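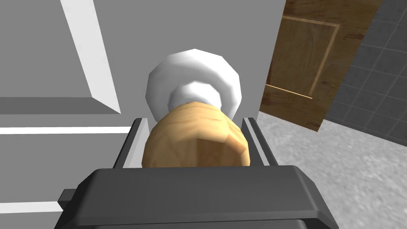 최종 수정일: 2024년 11월 7일

엔틸리의 마지막 손님

켓몬트 읍에서 엔틸리 여관까지는 버스로 세 정거장이지만, 버스가 두 번째 정거장에서 운전사의 점심을 위해 멈추기 때문에 걷는 편이 빠르다. 위차이 펫스리는 그 사실을 버스 안에서 알았다. 운전사는 국수를 먹었고, 위차이는 창밖으로 국수 먹는 운전사를 보았다.

그는 올덴 상속사무소의 직원이었다. 죽은 사람의 물건을 산 사람의 서류에 옮겨 적는 일을 십 년 넘게 했고, 그동안 얻은 것은 허리 통증과, 남의 찬장을 열 때 미안해하지 않는 능력이었다.

엔틸리의 주인 빌리 반 베이크는 현관에서 그를 기다리고 있었다. 문제는 위차이의 가방에 든 서류에 따르면 빌리 반 베이크가 지난 6월에 죽었다는 점이었다.

"늦었군요." 고인이 말했다.

"버스가 점심을 먹어서요."

"이해합니다. 들어오시죠. 신발은 벗지 마세요. 바닥이 신발보다 더럽습니다."

위차이는 현관에 선 채로 서류를 꺼내 다시 읽었다. 이름이 맞았다. 주소도 맞았다. 사망이라는 글자 위에는 켓몬트 읍사무소의 도장이 조금 비뚤게, 그러나 매우 확신에 찬 모양으로 찍혀 있었다.

"혹시 동명이인이 계십니까?"

"이 이름으로요? 이 읍에서요?"

위차이는 질문을 거두었다.

빌리 반 베이크는 여든다섯 살이었고, 자신의 죽음에 대해 제법 상세히 알고 있었다. 봄에 읍사무소에서 재산세 고지서가 왔는데 금액이 터무니없어서 봉투에 '수취인 사망'이라고 적어 돌려보냈다는 것이다. 읍사무소는 그의 항의 전화에는 두 해째 답이 없었지만 이번에는 나흘 만에 처리를 끝냈다. 조의를 표하는 엽서까지 왔다. 엽서의 수신인은 빌리 반 베이크였다.

"문장이 좋더군요. 난로 위에 세워 뒀습니다."

"그럼 정정 신청을 하셔야죠."

"했습니다. 본인이 와야 한다기에 갔더니, 본인은 사망해서 신청 자격이 없다고 합디다. 유족을 데려오라고요. 나는 유족이 없어요. 있었으면 고지서를 그쪽으로 보냈겠지."

두 사람은 부엌에 앉았다. 차가 나왔는데 무슨 차인지는 주인도 몰랐다. 깡통의 상표가 벗겨진 지 오래라고 했다. 위차이는 한 모금 마시고, 상표가 스스로 떠났을 가능성을 생각했다.

"그래도 저는 목록을 만들어야 합니다." 그가 말했다. "안 만들고 돌아가면 제가 출장을 오지 않은 것이 됩니다."

"만드세요. 나도 내가 뭘 가졌는지 궁금하던 참입니다."

그래서 그들은 방마다 돌아다녔다. 객실은 열일곱 개였고 열리는 문은 그보다 적었다. 빌리는 물건마다 사연을 붙였다. 저 거울은 결혼식을 앞둔 손님이 놓고 갔고, 신부는 다음 날 다른 손님이 데려갔다. 저 우산은 자기 것인데 장례식에 갈 때만 쓴다. 위차이는 처음에는 '거울, 한 점'이라고 적다가, 복도가 꺾일 무렵에는 '거울, 한 점, 신부를 본 적 있음'이라고 적고 있었다. 올덴의 양식에는 비고란이 있었지만 그 칸이 실제로 쓰이는 것을 그는 처음 보았다.

맨 끝 방의 문에는 스콜타리라고 쓴 종이가 붙어 있었다.

"이건 뭡니까?"

"손님 이름입니다. 아니면 손님이 팔던 물건 이름이거나. 하루 묵겠다고 하고 스물네 해를 살았어요. 인사는 잘했는데 대화는 안 하는 사람이었지. 어느 날 열쇠가 카운터에 있더군요."

"숙박비는요?"

"첫날 것은 받았습니다."

방 안에는 침대와 의자, 그리고 창턱에 놓인 편지 한 통이 있었다. 봉투에는 '주인에게'라고 쓰여 있었다. 뜯은 흔적은 없었다.

"왜 안 읽으셨습니까?"

"청구서일까 봐요."

"손님이 주인에게 청구서를요?"

"당신은 그 사람을 못 만나 봤잖소."

규정에 따르면 고인의 미개봉 우편물은 상속 담당자가 개봉하게 되어 있었다. 위차이는 규정을 읊었고, 고인은 이의를 제기하지 않았다. 편지는 짧았다. 수도꼭지가 밤에 샌다는 것, 그동안 참았다는 것, 그리고 자기 뒤에 이 방에 드는 사람을 위해 고쳐 달라는 것이었다. 추신에는 차가 이상하다고 적혀 있었다.

빌리는 한참 동안 창턱을 보고 있다가 아래층에서 렌치를 가져왔다. 위차이가 손전등을 들었고, 빌리가 욕을 했고, 수도꼭지는 전보다 더 샜다. 그들은 밑에 양동이를 받쳤다. 위차이는 목록에 '양동이, 한 점, 사용 중'이라고 적었다.

해가 지자 돌아가는 버스가 없었다. 운전사의 저녁은 점심보다 길다고 했다.

"방을 드리지요. 하루 치만 받겠습니다."

"고인께서 숙박업을 하셔도 됩니까?"

"세금은 안 냅니다."

위차이는 숙박부를 펼쳤다. 마지막 줄에 스콜타리라는 이름이 있었고, 퇴실 칸은 비어 있었다. 그는 그 아래에 자기 이름을 쓰고 관계란에서 잠시 망설였다. 업무라고 쓰려던 참에 읍사무소의 정정 신청서가 생각났다.

그는 '유족'이라고 썼다.

"그쪽 글씨가 참 나쁘군요." 빌리 반 베이크가 어깨너머로 말하고는, 차를 한 잔 더 따르러 부엌으로 갔다.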